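Speaker notes, club cricket evening, Saturday, September 17, 2022

(Slides are sparse on purpose. Talk slowly. Water on the left.)

**Opening**

Good evening, and thanks for coming out when you could be home watching a chase! I'm going to talk for as long as the tea stays warm, and the subject is the least glamorous job in cricket, which is bowling the middle overs. I love it. I've loved it since I was a kid who couldn't bowl fast enough to get the new ball and couldn't bat well enough to complain.

Ask for hands: who here opened the bowling this season? Who bowled overs 15 to 30? (Expect fewer hands. Wait for the laugh, if there is one.)

**Why the middle matters**

Our league plays 40 overs. The first ten have the shiny ball and the last six have everybody swinging. In between is where Rashidi beat us twice, and I've gone back through the scorebooks to see how. They didn't bowl us out. They gave us singles to the sweepers and nothing else, and we got bored and hit the ball up in the air.

SLIDE: scorebook page, second Rashidi game. We were going along nicely, then came 13 overs without a boundary. Let people look at it. It hurts, but look at it.

Point out the run of dots to our number four. (He's in the room. He has given permission.)

**Njoroge's season**

Now the happy part. Njoroge Biwott took 27 wickets for us this year, nearly all of them with an old, soft ball, and he's not quick. I kept wicket to him for most of it and I can tell you the thing he does so well is change his pace without changing his arm. Same run, same jump, same shoulder. The batter sees a ball he's already played and it simply isn't there yet.

Tell the Nikska story here. Three slower balls in one over, the third to the same batter as the first, caught at midwicket both times except that the first one was dropped (by me, running from behind the stumps, a terrible idea, I'd do it again).
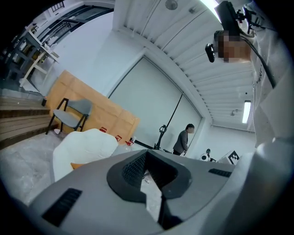
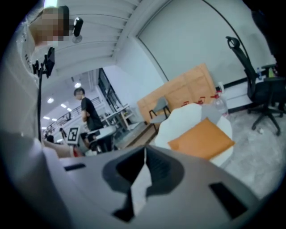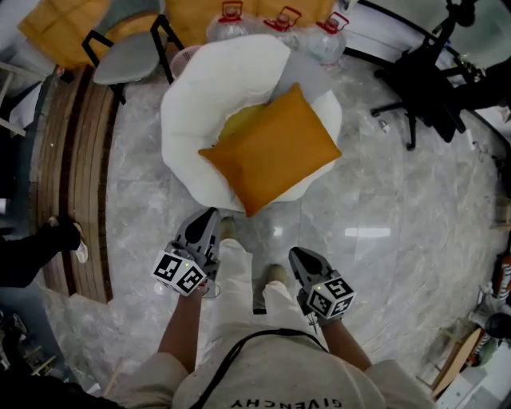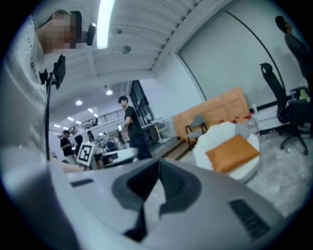 **What you can practice**

Back to the middle overs, and this bit is for the juniors especially, so look up at the front rows.

- One stump, one cone on a good length. Bowl an over at normal pace, then an over where balls two and five are slower. Have a friend stand at the batting end and call "slow" as early as they can. If they call it before you let go, something in your action is giving you away.
- Use an old ball. A really old one. New balls in the nets teach you things you'll never use in over 22.
- Set your own field, out loud, before every over, even when there's no one standing in it.

Vasiliki Liapis has been running this drill with the under-15s since April and her group bowled far fewer wides in the second half of the season. Ask her to stand up and wave. She'll hate that.

**For captains**

Please, please leave a bowler on. We're all guilty of it: one four through the covers and we're whistling for somebody from fine leg. A spell of middle-overs bowling needs time to work on people. In the Surkadis match we bowled two bowlers in tandem for almost an hour and they lost five wickets trying to get away from them.

And keep a catcher in. Even one! A short midwicket costs you a few singles and it makes the batter think.

**If there's time**

The Okix game. They made 300, the biggest score anyone has put on us, and I still think our spinners bowled well that day. Show the wagon wheel. Nearly all the damage is in the first ten and the last six, and the middle is as tidy as you'll see. Skip this if people are eyeing the food.

Season total, bowlers outside the opening pair: 813 runs conceded in overs 15 to 30, all matches. I added that up by hand on the train, twice, and got the same answer both times. I'd like us to beat it next year.

**Questions**

Likely ones:

Should juniors learn the knuckleball? Yes, if they're having fun with it, once the stock ball is landing where they want it.

Can we get a second set of nets? Pass to Vasiliki, she has the quote.

Who's bowling the middle overs next season? Point at whoever asks.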